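Before folding, the clothes must be fully dry. If a seam or a pocket still feels cool on your hand, leave the piece on the rack for one more hour. The room sheet from Szekeres gives the drying times for each season; in February please take the longest one.

4. Choose a flat place which is larger than the biggest piece of clothing. In the small rooms this will be the bed. Pull the mat straight first, so that no edge is turned up under the clothes.

5. Take the dark pieces first, then the light ones. Dark cloth shows every small thread, and it is easier to clean it before the white towels come out.

6. Fold each piece one time in the length. Hold it up by the fold, let it hang, and look if both sides are equal. 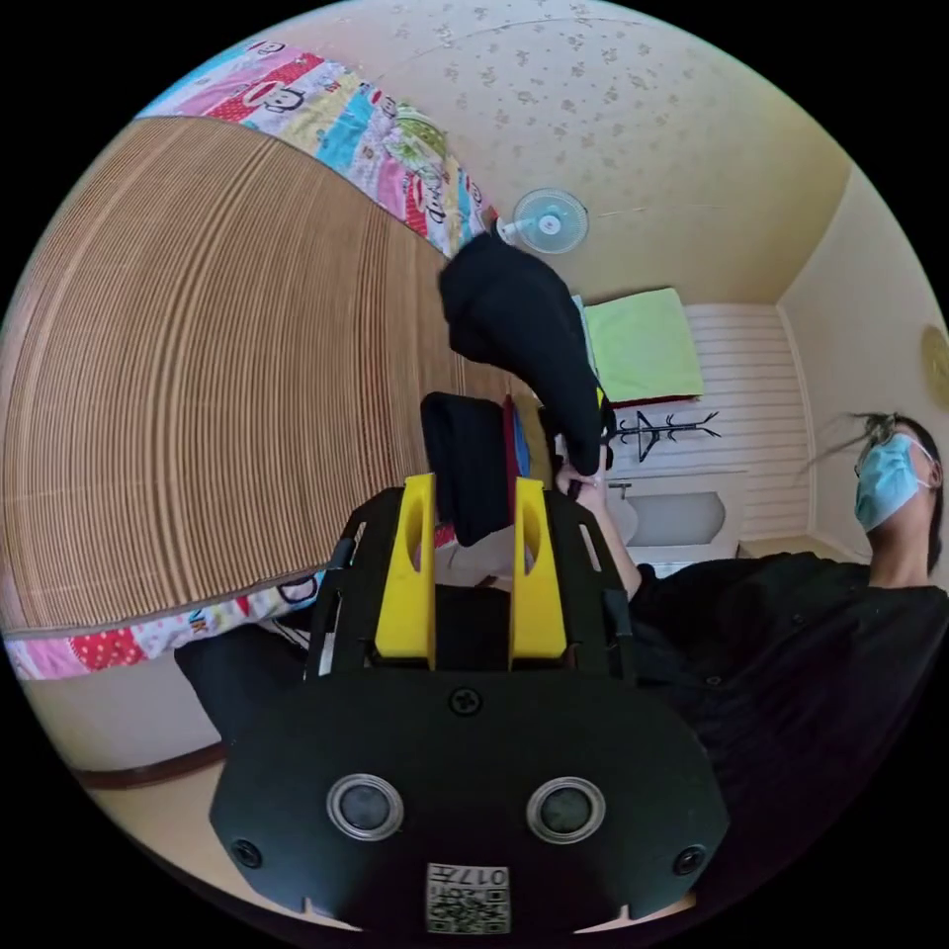 **4.2 Folding on the bed**

A sleeping mat of woven bamboo is a good surface for this work. It is firm, and the fine parallel stripes help you to keep the fold straight. Lay the edge of the cloth along one stripe and work from there.

1. Put the piece down with the front side under. Smooth it with the flat hand from the middle to the outside.

2. Fold the sleeves to the back. The cuffs should lie one on the other.

3. Fold from the bottom in 2 steps, first to the half and then again. For trousers, make the first fold along the leg.

4. Press lightly and count to five. Do not press with the knee or the elbow, the mat can break along the weave.

> **Note:** If the bedsheet comes out at the side of the mat, push it back before you continue. A soft edge under the cloth makes a crooked fold.

> **Caution:** Do not pull a folded piece over the mat. Lift it. The bamboo may catch loose knitting and pull out a thread.

**4.3 Thick and wide clothes**

Jackets with wide sleeves do not stay in the fold by themselves. Close the zip or the buttons, lay both sleeves across the front and roll the piece from the collar down. Ferenc Farkas prefers to roll from the bottom, and this is also accepted if the collar stays flat.

Put the rolled pieces at the foot of the bed with the open end to the wall. They should not touch the pillow.

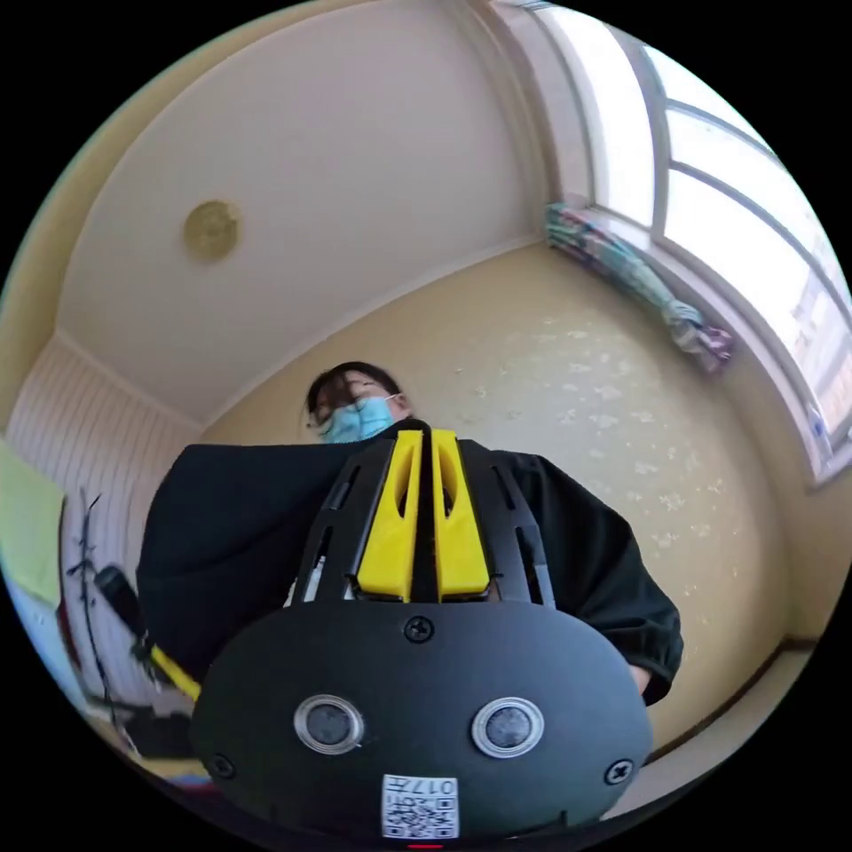
For a jacket with a lining, check first that the lining is not twisted inside the sleeve. Put your arm in up to the cuff and pull it gently straight. After this you can roll as before.

If the roll opens again, use a Gronero band, article 522. One band is enough for one jacket. Do not use the narrow band 195, it leaves a mark on thick cloth.

**4.4 Putting away**

1. Carry the pieces with both hands under them.

2. Place heavy pieces at the bottom of the shelf and light ones on top.

3. Shake the mat at the window and lay it back.

Questions about missing bands go to Rekha Kurup. For damaged mats please write to Kinga Vörös, with the room number.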